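The long way round to the bakery

30th August

I have become a person who thinks about paving. There, I've said it. A year ago, back in Peltham, I couldn't have told you what my own street was made of (tarmac, I suppose, with a patch where the gas people had been), and now I have opinions on expansion joints and I bore my sister with them on the phone.

We've been in Lokenero since last October, and the thing I tell people when they ask what it's like is that you walk in the road. All the time, everywhere. The little streets behind our house don't have pavements, or not what I'd call pavements, so everybody shares the one strip: people, bicycles, dogs, vans, the man with the gas bottles, me with my bread. For the first fortnight I crept along with my shoulder practically brushing the walls and leapt into gateways every time I heard an engine. Now I amble down the side like everyone else and give a sort of half wave when a car comes past, and the car gives me a sort of half wave back, and we all get on with our morning.

The walk I want to tell you about is the one to the Győri bakery, because I do it most days and have grown terribly fond of it. The quick way is along the main road and it's horrible, all buses and hot exhaust, with a crossing where the green light lasts as long as a sneeze. The long way goes through the back lanes and my phone makes it 1,614 steps to the bakery door. I was quite pleased with that when I first saw it, it sounded like a proper expedition. It takes longer coming home, partly because there's bread to be eaten.

You start on gravel. Or gravel and concrete mixed up together, I've never worked out whether somebody laid it like that or whether it began as one and has been turning into the other. It's full of tiny pebbles, set into the surface like nuts in a flapjack, and in thin soles you feel every last one. I learnt this in my old canvas pumps, which were perfectly happy in Peltham for years and lasted until Christmas here. I've since bought a pair of Nillavero walking shoes, which are ugly in the way that sensible shoes always are, and which I'd now defend against anybody. Beige! With a toggle! I would never have believed it of myself.

Then you get to the concrete, and it's such a relief underfoot that I nearly always notice. Big pale slabs, nicely smooth in places and a bit mottled in others. There's often a little step up where the slabs begin, just enough of a lip to catch you if you're looking at your phone. I have tripped on one particular edge more than 4 times and I'm only admitting to that because my husband reads this and he was there for most of them. Wheelie suitcases hate it as well. When my sister came to stay she insisted on pulling hers all the way from the bus stop, and the noise! Rattle rattle rattle over the stony bit, bang up on to the slab, then a lovely smooth hum, then a click every time she crossed a joint. Curtains moved. She said afterwards that she felt like a visiting brass band.

The joints are my favourite bit, if you'll let me be boring for a moment. They're the thin dark lines between one slab and the next, and they're there so the concrete can swell and shrink with the weather and not crack itself to pieces. I knew that vaguely from school, I think. But what I hadn't appreciated until I was walking over them every day is how much goes on in them. Grit collects, then a bit of soil from who knows where, and then after the rain there's a line of green so fine it could have been drawn with a crayon. Ants use them as a motorway. Somebody near the corner sweeps theirs out with a hand brush, and I've gone past at such odd times and seen it freshly done that I suspect it happens twice a day.

And then there are the gates. In Peltham you can have a good nose at everyone's front room as you go by (I did, everyone does, don't pretend), but here a lot of the houses shut themselves off from the street with a great big gate, right on the edge of the road, and you don't get so much as a geranium. I found that a bit unfriendly to begin with. I'd walk along feeling as though everyone had just gone in and closed the door. What changed my mind was the sound. You can hear people's whole lives going on back there: radios, somebody frying onions, a child practising the same few bars of something on a recorder, and once a really magnificent row about a ladder. And the colours are lovely once you start paying attention. Maroons and browns, mostly, near us, with a few greens, and walls in that soft peachy pink that I'd have called sickly on a paint chart and which looks perfect in strong light. I've started wanting a maroon gate. We rent, so I can't have one, but I'm allowed to want it.

I should say something about the parking, as it's the other thing that took me ages to understand. With no kerbs and no painted bays you'd expect chaos. It isn't, quite. People tuck their cars in close along the side, and there seems to be an understanding about who goes where and which bits you leave clear so that other people's gates can open. There's not a single sign telling you any of this. We found out by getting it wrong. We had a hire car for our first week, left it in what looked to us like a perfectly good gap, and came back to find a very polite note under the wiper with a drawing of a gate on it and an arrow showing the way it swung. We were mortified. I kept the note, it's on the fridge.

What I've learnt since is that you look for the marks before you leave the car anywhere. A gate that swings outwards nearly always leaves a faint curve on the concrete, and a sliding one has its track. If the ground's got an oily patch on it, that's somebody's regular place, and it would be a bit like sitting in another person's pew. We've got rid of the hire car now and I can't say I miss it. The bus is fine, and anything heavy can be delivered.

Shade is the last piece of the puzzle. The concrete throws the heat straight back up at you in the summer, and by late morning the pale slabs are so bright that I squint the whole way. So there's a right side to walk on and it swaps over during the day. In the mornings I go along under the awnings, where the houses have them, and hop across for the trees when I get to them. By the afternoon I'd have to do it the other way about, so mostly I don't go in the afternoon. There's one tree that hangs right out over its wall and I've seen as many as three people standing under it, not talking, just having a minute. I've joined in. It's very pleasant.

I did try to get my husband interested in all this and he came with me last week, carrying the bag. He was good about the joints. He was less good about my theory that you can tell how old a stretch of lane is by how speckled it's gone, which he says I made up (I did make it up, but I still think I'm right). He liked the walls. He asked whether we were nearly there at about the point where I'm usually just getting into it, so I expect I'll be going by myself again from now on, with the toggle shoes and the cloth bag and nobody to hurry me past the onions.

Oh, and the bread! It's a round loaf with a hard crust and you want the one from the back of the shelf. They'll slice it if you ask but don't, it goes stale by teatime.

So, a couple of bits of lane, with the concrete that I go on about:

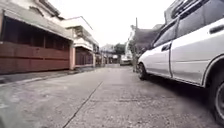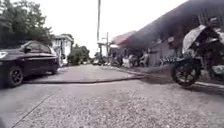 Is it safe to walk in the road on lanes with no pavement?

Mostly it is, if the traffic is local and slow, as ours is. Keep well to one side, leave your headphones at home so you can hear what's coming, take care at corners and gateways where drivers can't see you, and carry a torch after dark.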